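### 4.3 Recovery behaviour in the grasp sequencer

The planner described in Section 4.2 produces a ranked list of grasp candidates for every cycle. In the earlier release of Zoubi, the execution layer took the first candidate, carried out the motion to its end point and handed control back to the planner whether or not the grasp had succeeded. Errors were therefore found late, usually at the drop location, and the time spent on the transfer was lost. The present section describes the sequencer that replaced this arrangement, along with the changes to the perception interface that were needed to support it.

The sequencer is organized as a set of short motion segments. Each segment carries an entry condition, an exit condition and a declared retreat pose, and no segment may begin until its retreat pose has been checked for collision against the current model of the bin. The approach is divided into a coarse segment, which ends above the rim, and a fine segment, in which the gripper descends among the objects. The division matters chiefly for replanning. During the coarse segment the candidate may be exchanged for another at no cost other than the change in path; during the fine segment it may only be abandoned, and the arm must return to the retreat pose before a new candidate is accepted.

Candidates are scored by Jukstead, the perception service, which publishes a segmented depth map and a confidence value for each region. Transparent packaging and small electronic parts gave the lowest confidence values in our work, and the two failed in different ways. Clear plastic tended to vanish from the depth map altogether or to appear as scattered fragments at the wrong height. Small boards were detected reliably but were often merged with their own wiring, so that the proposed grasp axis followed the wire. Figure 6 shows the gripper lowered into a metal bin holding a mixed set of objects, among them a crumpled clear plastic item lying directly beside a red block. 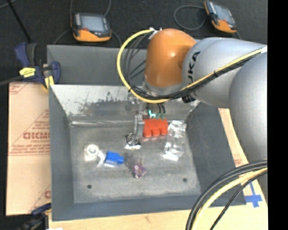

**Figure 6.** Gripper in the bin with a mixed set of rigid, transparent and wired objects.

One reader of an earlier draft objected that a fixed division between coarse and fine motion would penalize sparse bins, where the gripper could safely correct its course much lower down, and asked whether the boundary might be computed for each candidate instead. The objection is a fair one. We tested a variable boundary in simulation, setting its height from the tallest region within reach of the fingers, and found that it shortened the approach in sparse bins as expected. It also made the system harder to reason about – two candidates a short distance apart could be assigned quite different boundaries, and the resulting logs were difficult to compare. The fixed boundary was kept for the work reported here, and the variable form is available as a configuration option.

Three changes were made to the interface between Jukstead and the sequencer. First, the confidence value is now passed through to execution, where previously it was discarded once the ranking had been made. A low value does not exclude a candidate, but it does select a slower fine segment with a tighter limit on contact force. Second, missing depth is represented explicitly. A region with no return is treated as occupied up to the height of its tallest neighbour, a conservative rule that prevents the fingers from being driven through clear material the sensor has failed to register. Third, each depth map carries the time at which it was captured, and the sequencer refuses any map older than the last recorded contact.

The last of these rules deserves some explanation. An abandoned grasp almost always disturbs the contents of the bin, if only slightly, and a candidate list computed before the contact can no longer be trusted. In the earlier release the second-ranked candidate was attempted at once. Under the present rule the arm withdraws, a fresh map is requested, and the ranking is repeated in full. The cost is one additional perception cycle for each failure, and we consider it acceptable.

Retries are limited. After 7 abandoned grasps in succession the sequencer stops, moves the arm to its rest position and reports the bin as requiring attention. The limit was chosen from logs recorded at the Plullodville laboratory, in which no run that passed that number of failures later recovered without help. A separate limit of 40 segments applies to any single cycle and guards against the rarer case in which the coarse segment is replanned again and again without a descent.

Cable handling is treated as a constraint on the planner and is not the responsibility of the sequencer. Wrist rotation is bounded in joint space, and candidates that would need a rotation beyond the bound are either mirrored, where the gripper's symmetry allows it, or dropped from the list. The Zunska library used for trajectory generation accepts these bounds directly. We note one weakness: the bound is static, and takes no account of the slack available in a given arm posture.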